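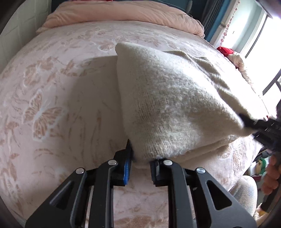
The cream knitted garment, on the spare bed.

I have been meaning to write about the Varma for ages, and a couple of you have nudged me by e-mail, so I've made a pot of tea and I'm doing it. It's a heated clothes airer. Tall, foldable, with a zip-up cover that goes over the top like a little tent. I bought mine in November, when the flat was at its absolute dampest, and it has been up in the back bedroom nearly every day from then until now.

A bit of background for anyone new. We moved to Rurville two winters ago and the flat is lovely except that it has no garden, no balcony and no sensible place to hang anything. The radiators are those skinny ones that will take a pair of socks and nothing else. For the first year I dried things over doors (I know, I know) and the bedroom window ran with water every morning. My mother came to stay, took one look at the wallpaper behind the wardrobe and told me I was growing mushrooms. She wasn't far off!

So, the Varma. It came in a long flat box that was heavier than I expected, and the delivery chap left it at the bottom of the stairs. Putting it together was easy enough. The legs are already on, you just open them until they click, and then the three shelves fold out like wings. The only fiddly part was the cover. It has a zip down the front and little loops in the corners which are meant to go over the ends of the frame, and I had it on back to front for the whole of the first evening. The instructions are one sheet of paper with drawings on it, and the drawings are tiny.

Now the heating. The bars get warm, not hot, so don't expect to feel it blasting out at you. I was quite disappointed when I first switched it on and put my hand on the top bar. I thought I'd been sent a dud. But you load it up, zip the cover round and go away, and when you come back the air inside is like an airing cupboard at your gran's house. Sheets folded in half are dry by morning. Shirts take an evening. T-shirts and pants and that sort of thing, even less. Jeans are a pain and always will be – I turn them over halfway through and hang the waistband on the top shelf, where it's warmest, and even then the pockets are the last thing to go.

Towels depend on the towels. My thin old ones are fine. The big fluffy bath sheets that Tiziana gave me when we moved in are a different matter, and I only ever do 2 of those in one go or the whole lot comes out smelling a bit pondy. (Tiziana Marchetti, if you're reading, I do love them. They are just very thick.)

Woollies are where I was most nervous. I've shrunk more jumpers than I care to remember, including a navy one I still think about, so for the first few weeks I wouldn't let anything knitted near it. Then I got braver. What I do now is wash on the wool setting, roll the jumper up in a towel and kneel on it, and then lay it flat across the middle shelf with the heat on low and the cover OFF. You have to spread it over the bars properly or you get stripes. The bars are quite far apart, so a heavy jumper sags down between them, and I ended up laying an old cotton pillowcase underneath to even it out. It works a treat. It's slow, mind you. I leave knitwear overnight and give it a good shake in the morning.

What does it cost to run? I can't give you a scientific answer. I did write down our meter readings for a while in the back of my diary, and I can tell you the meter said 3198 on the day I started, and then I lost the diary. Our bill went up a bit over the winter but then so did everybody's. It's certainly cheaper than the tumble dryer at the launderette, where I was spending a small fortune in coins and an entire morning of my life. If you have a smart meter you'll be able to do much better than me.

I did try one other airer before this, a Vumo, which I borrowed for 7 days from the lady downstairs. It's shorter and wider and it has a fan in the bottom, and I will say it was quicker. But the noise! It was like having a hairdryer on in the next room all evening, and there was no way I could have slept with it going. The Varma makes no sound at all apart from a tick now and again as it warms up. The Vumo is also a beast to fold, and I trapped my thumb in it. If you've got a utility room with a door you can shut, you may well prefer it. We haven't, so that was that.

Things I don't like about the Varma, to be fair. The flex is too short and it comes out of the side where you always want to stand. The timer only goes in fixed steps and there's nothing between four hours and eight. One of the plastic feet came off in January and I can't find it anywhere, so there's a folded bit of card under that corner. The cover picks up fluff like nobody's business, and you can't put it in the machine, only wipe it. And when it's folded it is still tall. It won't go in our hall cupboard with the hoover, so it lives behind the bedroom door and falls on me.

You do need to open a window a crack, too. The water has to go somewhere. I run a little Vovo dehumidifier in the same room when I've got a full load on, and between the pair of them the wallpaper has dried out nicely and the windows are clear most mornings. I'll do a separate post about the Vovo because I have Opinions about the bucket.

Would I buy it again? Yes, I would, and I'd pay the extra for the cover, which is sold separately and shouldn't be. I'd give it four out of five, and it would have had the full five if it weren't for that silly flex. If anyone has one and has worked out a better way of doing jeans, please leave me a comment. And if anyone knows where I can buy one single foot, even more so!

Print this page | E-mail this to a friend

Last updated: 3/16/21

Contact | Copyright, all rights reserved | Back to top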